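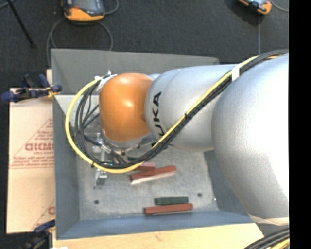
Arm down in the gray bin, red and green blocks on the floor, overhead view.

April, 4:40 pm

Swapped the grasp planner over to the Janssen sampler today and I'm thrilled with it! It draws up to 3000 candidates per cycle, throws out anything where the wrist would touch a sloped wall, and hands the best 16 to the trajectory check. The old Bester code only tested the fingers against the walls — no wonder it kept asking for poses the orange joint can't reach.

Still open: the cable loop isn't in the collision model. I want a fat capsule around it, padded by 2 cm, before anyone raises the speed limit. Segmentation also merges blocks lying side by side, red against green included, so it must be leaning on depth far too much. Try color edges first.

Config is in the Reser repo, branch bin-walls. Pull before you run, the old launch file points at the wrong frame.

Recent entries
Flusura logger: dropped timestamps
Hand-eye calibration, take 2
Bin wall meshes redone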